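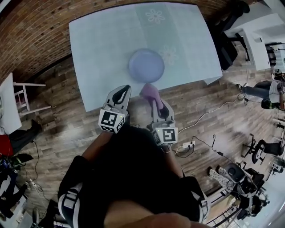

By the Home Table columnist, Girncombe Weekly
May 1, 2021

2788 views | 2 comments | Share

I want to make a case for the tablecloth. A real cloth one, on an ordinary table, on an ordinary night when dinner is eggs.

I know how that sounds. For years I was firmly on the other side. Tablecloths were for Thanksgiving and for my grandmother, who kept hers in a drawer with tissue paper between the folds and got a look on her face if you came near it with cranberry sauce. When I set up my own place I bought a table with a nice top and figured the nice top was the point. Why would you cover it up? I had placemats (the wipeable kind) and I was very pleased with myself.

Then last winter I was sitting at that table for everything. Breakfast, work, lunch, more work, bills, dinner, a jigsaw puzzle I hated. By six o'clock I couldn't stand the sight of it. I had a pale blue cloth from Kullwood sitting in the closet, still creased from the package, and one evening I shoved the laptop onto a chair and threw the cloth over the whole mess of scratches and pen marks. I put down one plate. And it was dinnertime! That was the entire trick. It took me less time than looking for the remote.

So now I have opinions, and you're going to get them.

First, go pale. People are scared of pale because of stains, and sure, you will get stains. But a light cloth does something for a room with a lot of dark in it. If you've got brick walls, and half the apartments on Clegg Street do, that reddish brown just drinks up the light, and so does a gray-brown floor. A square of very light blue in the middle of all that is like opening a window. A few faint daisies are fine too, as long as they stay faint. I don't want a cloth that shouts at my potatoes.

Second, get a plate that isn't white. This is where I lose my friends. Everybody I know owns white plates, because the magazines told us food looks better on them, and maybe it does in a restaurant. At home I want a round lavender-blue plate, a shade or so off from the cloth, so the two of them look related without looking like a set. I had a matching set once, from Selleck, all one green, cloth and napkins and dishes. Eating off it was like sitting in a lobby.

Third — and I will not be moved on this — put the plate down before the food is ready. Set it on the cloth while everything's still on the stove. My mother thinks this is silly, as the plate only has to travel back to the kitchen to be filled. Then carry the pan to the table! Put it on a trivet. You've got a tablecloth now, you can afford to be a little grand.

The argument against all of this is laundry, and I'm not going to pretend it away. I own 2 cloths. One is on the table and one is in the wash or thinking about it. I don't iron either of them. If there's a fold line down the middle, I put the salt on it. I've heard from readers who spend 100 dollars on a linen one and then lay clear plastic over the top, and I beg you, please don't. Your elbows will stick. Buy a cheap one and let it get gravy on it.

Last week I skipped the cloth for a couple of nights, just being lazy, and I ended up eating over the sink both times. I went and dug it back out of the hamper.

2 Comments

bluebowl_fan
Team white plates forever, sorry. But I did get my mother-in-law's old tablecloth out after reading this and the kitchen does look better.

porchlight77
You lost me at the salt on the fold line. Iron it! Five minutes!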